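Review: the Vundlow two-arm bench kit, after a semester of insertion tests
By Ratih Rondonuwu
Saturday, July 16, 2022

We bought the Vundlow kit in February to test one narrow idea. Seraina Gruber had a method for teaching two arms a shared task, where the policy predicts a short run of motions for both arms together and then throws most of it away and predicts again. Her earlier results came from simulation. She wanted to know if they held up on cheap hardware, and I wanted to know if the hardware was any good.

What you get is a pair of arms with parallel grippers, the rail they bolt to, mounting plates and cabling. The tiled walls are ours. Assembly took Marlina Gunawan and me a full day, most of it spent on the cables. The printed guide skips the step where you set the joint zero positions. Support answered our email the next morning with a page that should have been in the box.

The task was picking up a small cosmetics tube that lies on its side and standing it in a clear holder with the others. It's a hard one for this class of arm. The tube rolls, the slots are tight, and the holder is see-through, so the depth estimate is poor. We left a basket of toy vegetables and some snack packaging at the sides of the table so the policy would have to cope with clutter. 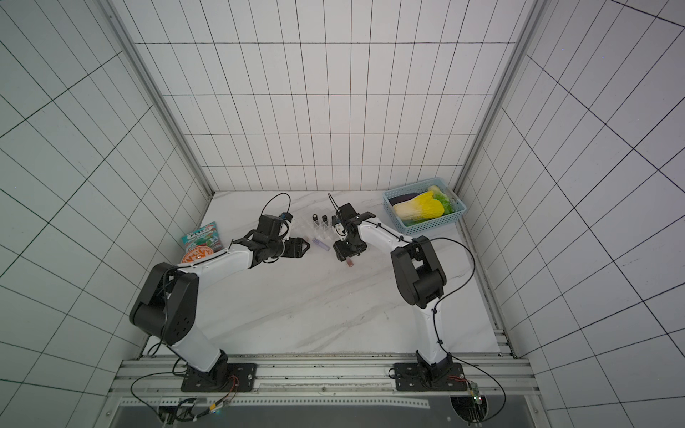
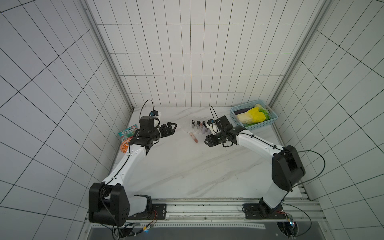 Both arms over the marble-pattern surface, with a tube lying in front of the clear holder in each view.

We collected 600 demonstrations by hand. The arms are comfortable to teleoperate for an hour or so, then the left elbow on our unit starts to lag and you need a break anyway. Training with separate policies for each arm gave us 13 good placements out of 42 trials. The joint policy got 31 out of 42 with the same data. Most of its misses were at the last step, with the tube tilted against the edge of the slot. The grippers have a little play in the fingers, and I think that accounts for a good part of it.

Replanning more often helped up to a point. Past that, the arms got jittery and the tube was dropped more. Gifty Dramani is rerunning those settings with a softer finger pad, and I would wait for her numbers before copying ours.

The good: the rail mount is stiff, the arms repeat well enough for learning work, and spare motors are easy to order. The bad: loose cable runs that you will end up tying back yourself, thin documentation, and exposed boards at the front of the rail that I would like to see in a case.

The price was $3,745 with shipping. The Cetero set we used before is quieter and has better software – it also costs a lot more. For a small lab that wants to check a two-arm method on a real table, I would buy the Vundlow again. For precise insertion, budget for better fingers.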